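Skip to content
Home | Projects | Spring term | Team pages

Putting It Back: how we set up a toy tidying table
Final report, group 2
Written by Nerys Trevor, with Bautista Sepúlveda

What we set out to do

Our project looks at the tabletop side of tidying up. When a kid (or a tired grown-up) has a table with toys on it, what makes it easy to put things away and what makes it a pain? Bautista has two little cousins, so he got to be our expert on mess, and I did most of the writing and all of the labeling. We called the project Flovside, which was a typo in our first shared folder that we both got attached to.

I'll admit that I thought this would be a quick one. You put out some toys, you put out something to put them in, you're done! It took us until June, mostly because we kept changing our minds about what belongs on the table in the first place.

Picking the objects

We started with way too much stuff. Bautista brought a whole bag from home and I raided the shelf in the Howells building, and when we spread it all out there was no room left to move anything. So we made a rule — 15 objects in the pool, and only a handful out at a time.

Blocks were easy to agree on. They stand up by themselves, they stack, and if you knock one over you can tell right away. Sand toys were my idea. A toy shovel is a great awkward object because the handle and the blade want to go in different directions, so there's no obvious way to lay it in a bin. Bautista was against it at first (he said it would end up on top of everything, and he was right about that).

The layout

We wrote out 20 layouts on index cards and shuffled them. Each card says which objects go out and has a rough sketch of where. We wanted them to look like a table somebody had left in the middle of playing, so we tried not to line things up too neatly. That was harder than I expected! My hands kept making rows.

For the table we wanted a plain light surface so the colors would show up. Our adviser from the Mulline lab suggested a dark background as well, and I'm glad we listened, because our early tries with the bookshelf behind were a mess to look at. 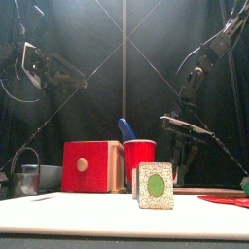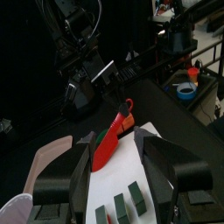
We changed two things after the first round of cards. The small pieces were getting lost behind the big ones, so Bautista redrew the sketches with the low things toward the front. I also stopped using the word "away" in the instructions, since we had each been reading it differently. To me it meant in a bin. To him it meant anywhere that wasn't the middle of the table. We argued about that for most of an afternoon and I still think I'm right.

What we'd do next

More cards, for sure, and a few objects that are soft, like a sock or a small stuffed animal. Bautista also wants to try a version where the bins have lids. The index cards and the object list are in the Skimia cabinet, second drawer, if next year's group wants them. Please keep the cards in their box, they bend.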